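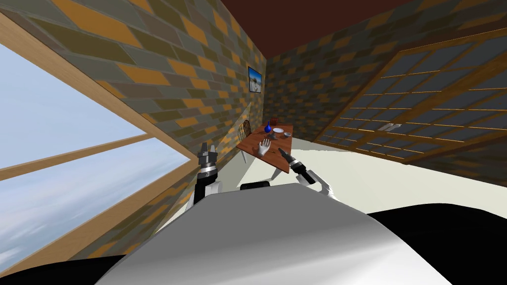

**Figure 2.** Rendered view of a small room with a table.

### 4.2 Where people put the table

I'll admit I went into this part of the study expecting the kitchen bench to win. We asked 129 households in Stirden to keep a diary of where they ate their evening meal, and I was fairly sure most would be standing up or perched on a stool with a plate in one hand. Anju Mathur bet me a coffee that the table would hold its own, and I owe her that coffee.

What surprised me more was how much the size of the room mattered. In the smaller flats near Tundine (Figure 2 gives a simple small room), people pushed the table hard against a wall and lost a side of it for good. You'd think that would put them off eating there, but the diaries say otherwise – they just sat closer together and grumbled about elbows. One woman told us she hadn't seen the far edge of hers since March, thanks to the mail.

The bigger houses were messier to make sense of. Fourteen of them had two tables, a good one and an everyday one, and the good one mostly collected homework and washing. Shafiq Nanayakkara coded these as "reserve tables", a label I've grown pretty fond of, and we've kept it through the rest of the paper.

I should flag that seven diaries came back with pages missing, so we left those households out of the meal counts but kept their comments. I also don't want to read too much into the colour and finish questions, as plenty of people skipped them. The seating answers were much fuller, and I'll get to those in the next section.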